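29th September

I've been meaning to write up the grippers for a while. We have two hand-held designs in use at Trosmont and I've now spent enough time with both to have a view. The short version is that I prefer the newer one for cloth and I'm undecided on everything else.

The work is all done by hand. You hold one gripper in each hand, each with its own wide-angle camera, and there's a third view from the head. Cloth was the job I cared about most, so I started with it. 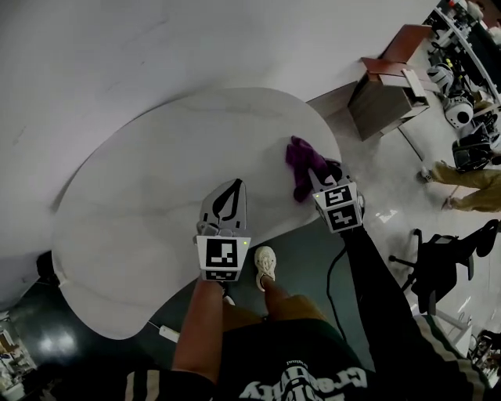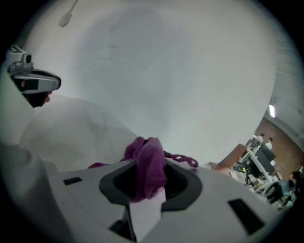
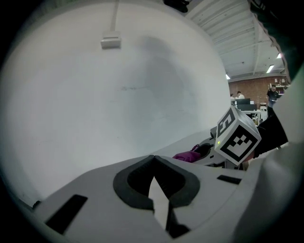
## What I was comparing

The older pair is the Havuna. It has flat fingers, a stiff trigger and a camera set quite far back. The newer pair is the Bollo, with softer fingers and a wider camera view. I used both for the same jobs: picking up a cloth from a table, folding it once, passing it from one hand to the other, and putting it down in a given spot. I later added a few hard things, mostly mugs and plastic lids.

I used the same controller settings for both. That may be slightly unfair to the Havuna, whose trigger likes a longer travel, but I didn't want to tune one and leave the other alone.

## Picking up cloth

With the Havuna I had to press down on the table quite hard to get a pinch of fabric. It works, but your wrist knows about it after an hour. The flat fingers also tend to push a thin cloth along the table before they catch it. If the cloth is already crumpled this matters much less.

The Bollo gets hold of a single layer more easily. I missed the first grasp 11 times in 77 tries, and most of those were at the corners, where I was trying to be too neat. I didn't keep a proper count for the Havuna in the early days, so I won't give a number for it. It was worse.

Letting go is another matter. The Bollo's fingers hang on to fuzzy fabric. You open them and a bit of cloth comes up with them, so you have to lower your hand and give it a small shake. Arash Najafi thinks this is a matter of finger material and wants to try a smoother pad. I think it's the shape of the tip. We'll see who is right when the new pads are cut.

## Cameras

This was the part I'd expected to be dull, and I ended up spending most of my time on it.

A wide lens close to the fingers gives you the grasp and a good deal of the room too. You get the ceiling lights, the far wall and whoever is at the desks. I was worried about that at first. For tracking it's a help, as there are plenty of fixed edges to follow even when the cloth covers a large part of the view. The trouble comes when you work close to a plain white surface and the lens has very little to look at.

The markers cover some of that. Having them on a cube means one face is usually turned towards something that can read it. It does fail when the hands cross, because your own forearm gets in the way. I now try to keep my elbows out during the pass from hand to hand, and it looks daft but the tracks are cleaner.

The head view is the one I would least like to lose. It's the only one that gives you both hands and the cloth together from above. It also gives you a lot of your own shoes.

## Weight and comfort

The Bollo is 400 grams without its cable. The Havuna is lighter but feels heavier, as more of it sits out in front of your hand. After a long stretch I notice the Havuna in my forearm and the Bollo in my thumb.

Cables are a nuisance on both. I've had 3 dropouts this month and every one was a plug that had worked loose. I've started taping them at the wrist end.

## The Khosravi arm

The next step is to put the same fingers on the Khosravi arm and see whether what works by hand carries over. The mounting plate has the wrong bolt spacing, so Arash is drawing up an adaptor. I'd like to have it running by December.

Until then I'm keeping the Bollo pair out for cloth and using the Havunas for lids and mugs, where the flat fingers do perfectly well. If the smoother pads turn up first I'll repeat the 77 and post the figures.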